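Seasonal Visitor Host, Motthorpe Welcome Office

Zomham Travel Partnership is hiring two seasonal visitor hosts for its welcome office in Motthorpe. The office sits across from the bus station and serves people arriving in the valley for walking, canoeing, the craft trail and the November lantern weekend. Last year the partnership began offering a three-night pass to overseas travelers, and many pass holders make the office their first stop.

The job is mostly face to face. You will greet visitors, check their passes, help them plan their days and book them onto tours and meals. You will also answer phone calls and emails and keep the brochure racks and the lost property book in order. On some days you will meet the afternoon coach and ride with the group to its hotel.

Hours and pay
Both positions are 3 days a week, including one weekend day. The office opens at 9 a.m. and closes at 5:30 p.m., with later closing during the lantern weekend. Hosts are paid hourly on the partnership's seasonal scale, which we send to everyone invited to interview. Travel between Motthorpe and the outlying stops is paid. Hosts get a free valley bus card for the length of the contract.

What we are looking for
You should be comfortable talking to strangers all day and able to give clear directions. You need good spoken English and at least one other language well enough to deal with a missed connection or a lost suitcase. Japanese, Korean, German and Spanish are the most useful to us, but please apply if you speak something else. Experience in a hotel, museum, shop or restaurant counts. So does guiding, paid or unpaid.

You do not need to know the valley already. New hosts have a week of training, which includes rides on the main bus routes, a day at the Grajales guesthouse learning how check-in works for pass holders, and visits to the places we send people most often. The industry trail is part of that week, and hosts are expected to be able to talk about its stops.
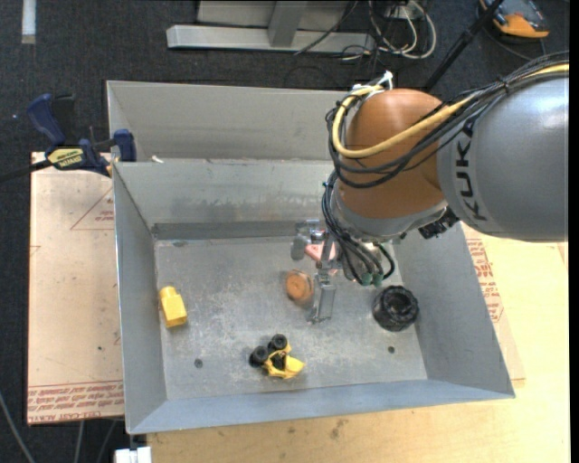
KUKA robot arm over a metal bin. Industry trail, Motthorpe.

Bookings are made in Sorkix, the reservation system shared by the hotels and tour operators in the partnership. We will teach you to use it. If you have worked with any booking software, mention it in your letter.

The pass
The pass costs $199 and covers local buses, breakfast and entry to the main sights. It is sold only to visitors who live abroad. A large part of the host's day goes into explaining what is covered and what is not — the canoe rental, for example, is always extra. The current printed guide to the pass runs to 64 pages, and we will give you a copy before you start.

How to apply
Send a resume and a letter of no more than one page to Snædís Þrastardóttir, visitor services manager, at the Zomham Travel Partnership office in Motthorpe. Letters can be mailed or handed in at the front desk. Tell us which languages you speak, how well you speak them, and whether you can work Saturdays, Sundays or either.

Interviews will be held at the welcome office on a Wednesday and will include a short role play with a visitor who has arrived on the wrong day. Applicants who cannot travel to Motthorpe may ask for a video interview. You must already have the right to work here — we are not able to sponsor visas for seasonal posts.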